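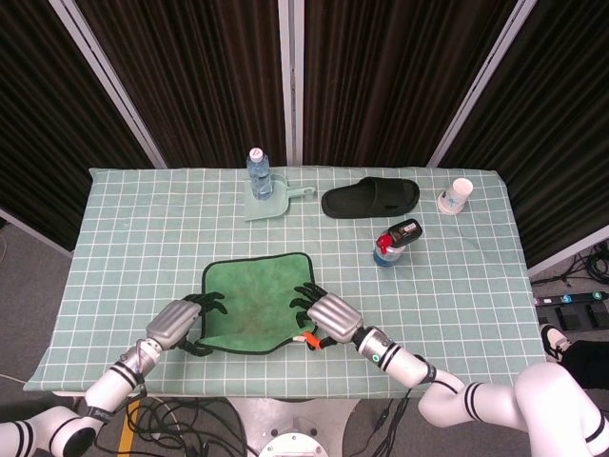
Wanora Support wrote back at 4:40 in the afternoon to say that the dropped orders were almost certainly a browser matter, and would we kindly clear the cache and try the order form again in a private window.

Thank you for the quick reply, and I do mean that, as the last company we used for the shop took a week to say hello. I cleared the cache on both computers and on my phone (which logged me out of everything I own, but never mind) and tried again in a private window. Same thing, I'm afraid. The form goes through, the customer sees the nice thank-you page, and then the order never shows up in our list. The payment does show up, so you can imagine the phone calls.

Some background, in case it helps whoever picks this up next. We sell table linens and kitchen cloths, mostly online, with a little counter on Urquhart Street for people who like to feel the fabric first. Everything went along happily until we switched the shipping add-on over to Soltbridge. The first missing order came in that same Thursday. I didn't connect the two at the time. I thought I had deleted it by mistake, which I have been known to do.

Status changed: Waiting on customer to Open

Wanora Support: Thanks for the extra detail. Could you tell us whether the missing orders have anything in common, such as the country, the payment method or the number of items? Please also send the order log from Settings, Advanced, Export.

I sat down with a pot of coffee and went through them all. There are 5 missing orders, and every one has an apartment or suite number in the second address line. Orders with that line left blank come through perfectly. I then placed a test order to my own house and it arrived in the list within a minute. I placed the same order again with "Apt 2" added and it vanished. I did it once more to be sure, and I'm sorry if that makes a mess in your records!

The log is attached. I can't make much of it, but line 193 says "address rejected by carrier, order held" and there is a similar line for each of the others. Where is it being held? I have looked in every menu I could find, including the one for gift cards.

Wanora Support: That is very helpful. Held orders go to a queue that is hidden on the Sikovley plan, and we agree it shouldn't be. We have turned it on for your account. Please look under Orders, Held, and press Release on each one. For the cause, open the Soltbridge settings and change "Address format" from Single line to Two lines, then save and reconnect.

Oh, there they all are! I released them one by one and they dropped into the main list with the right names and dates. Two of the customers had ordered the same set of 20 napkins for a wedding, so I am packing those tonight and driving them to the post office myself in the morning.

I changed the address format too. The first time I saved it, it went back to Single line as soon as I left the page. It stuck once I pressed Reconnect before leaving, so you may want to put that in your help page. My test order with the apartment number now comes through as it should, on the computer and on the phone.

One small thing left over. The released orders didn't send the customers a confirmation email. Should I write to them by hand, or will that go out overnight?

Wanora Support: Confirmations aren't sent for released orders, so please use Resend on each order page. We'll leave this ticket open until Thursday in case anything else turns up.

Resent, and my own test one landed in my inbox just now. Thank you again for being so patient with me.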